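Week 3 notes: sound before picture

Hi all. These are the notes I talk from, tidied up a bit so you can read them on the bus. They don't replace the screening. If you missed Wednesday, the library has a copy of *The Third Man* (1949) and you should watch it before you read any further, with decent headphones if you can borrow some.

## Where we left off

Last week I made you sit through the opening of a silent film with the piano track switched off, and a few of you were pretty grumpy with me by the end. Fair enough! What I wanted you to notice was how quickly you started supplying your own sound. Someone up the back was humming. Your ear wants a job, and when a film doesn't give it one it goes looking.

This week we flip that over. I'd like you to think about films where the sound arrives before the thing that makes it, and what that does to your patience, your nerves and your idea of where the walls are.

## A few words we'll need

I try to keep the jargon down, but these come up in nearly every reading, so you may as well get comfortable with them now.

**Diegetic sound** is sound that belongs to the world of the story. A character could hear it. A kettle, a tram, a radio in the next flat.

**Non-diegetic sound** is laid over the top for us. Most orchestral score lives here, and so does most voice-over (though voice-over gets slippery, and we'll spend a whole session on it after the break).

**Offscreen sound** is diegetic, but we can't see the source. This is the one I care about today.

**Sound bridge** is when the sound from one scene leaks into another, either hanging on from the scene before or sneaking in early from the one to come. Once you start hearing these you can't stop, and I apologise in advance for ruining television.

A warning about the first two: students love to sort every single sound into one box or the other and then stop. Please don't stop there. The labels get you through the first paragraph of an essay and then you have to say something about the film.

## The zither

Right, *The Third Man*. The thing everyone remembers is the zither, and I think it's worth asking why it still feels so odd. We're in post-war Vienna, there's rubble everywhere, people are selling watered-down penicillin, and the music is jaunty. It bounces. It doesn't tell you to be sad or frightened, and it hardly ever ducks out of the way to let a scene be solemn.

I used to find this annoying, to be frank. The first time I saw the film I was nineteen and I thought the music was in the wrong movie. It took me a few goes to hear that it's on nobody's side. Most scores of the period lean over your shoulder and let you know who to worry about. The zither shrugs. Holly Martins blunders around asking questions in a language he doesn't speak, and the score seems to find him a little bit funny, and so, after a while, do we.

The opening credits run over a close view of the strings themselves, moving as they're played. So before we have a city or a character we have an instrument, and a sound with its source right there in front of us. After that the source goes away and the music stays. I'd love somebody to write about that for the short essay, hint hint.

## The doorway

Now the famous bit. Harry Lime's entrance comes very late, and it's put together out of small things: a cat, a pair of shoes, Holly shouting drunkenly into the dark, a neighbour who's had enough of the racket. It's the neighbour's light that gives us the face. I love that the great reveal of the film hangs on someone being cross about noise.

Listen to what happens once Lime bolts. We get footsteps, and they're loud, much louder than a man's shoes would be at that distance. We see his shadow thrown up huge along the buildings, but what keeps him real is the running. Then the footsteps stop, and the square is empty, and Holly stands there looking silly.

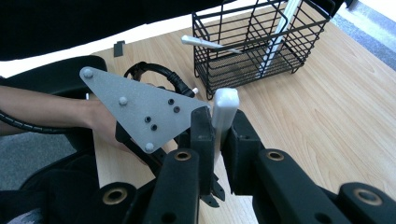 So the film lets us have him by ear for a few seconds more than it lets us have him by eye. Hold on to that, as it's going to come back in the sewer sequence, where the echo makes it nearly impossible to tell where anyone is. The police shout in German, the water roars, and Lime keeps turning his head toward voices that could be coming from any of the tunnels. He's spent the whole film being the sound other people chase, and down there it goes the other way.

## Compare and contrast

For the tutorial I'd like you to bring one other film to put beside this one. A few suggestions, none compulsory:

- *M* (1931). The whistling. Start here if you're stuck.
- *Cat People* (1942). The walk home, and the bus. If you've never seen it, don't look it up first.
- *The Conversation* (1974). A man whose whole job is listening, and who gets it wrong.

You're welcome to bring something newer. Last year we had a terrific session on a horror film I'd dismissed completely, so I'm keen to be proven wrong again.

## What to do for next time

Pick one scene, no longer than 190 seconds, and log the sound. Watch it once normally. Then watch it with your back to the screen (yes, really) and write down everything you hear, in order, in plain words. "Door, heavy, a long way off" is much more useful to me than "ominous diegetic effect". Then turn around and watch it again and mark which of those sounds had a visible source.

Write up to 500 words on what you found. Dot points are fine for the log itself, but I want proper sentences in the write-up. Say which version you watched, too, because the remixed tracks on some discs add all kinds of things that weren't in the cinema in 1949.

The reading is the chapter on offscreen space in the course pack, starting at page 381. It's dense, and I'd skip the middle section with the diagrams on a first pass. Go back to it after you've done your log and it'll make a lot more sense.

I'll have the projection room open for an hour before class if you'd like to use the good speakers. Bring your own disc or file, and please wind the volume back down when you've finished.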